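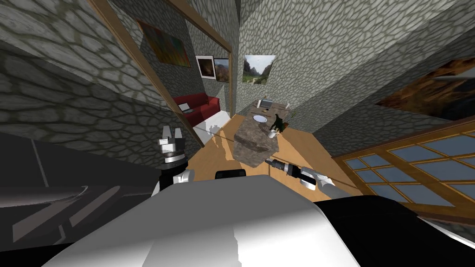
Evelien Lambrechts wrote that her lead form saved fine but sent no alerts until she had confirmed the sender address, so do step 1 first.

### Connecting a Lullwood form to your app

1. Open **Settings > Sender** and confirm your address.
2. Go to **Forms**, pick the form and tap **Link to app**.
3. Paste the app key. It has 176 characters, with no spaces.
4. Set the daily lead limit. The highest value is 800.

**Caution:** Changing the key stops all linked forms – paste the new one into each of them. 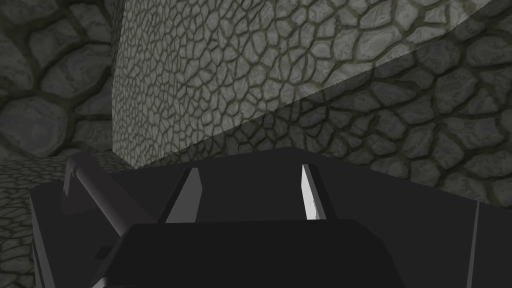

Can two apps share one form? Each form links to a single app, so make a copy of the form for the second one.

5. Tap **Save**, then send a test lead.

**Note:** Test leads are deleted after 9 days.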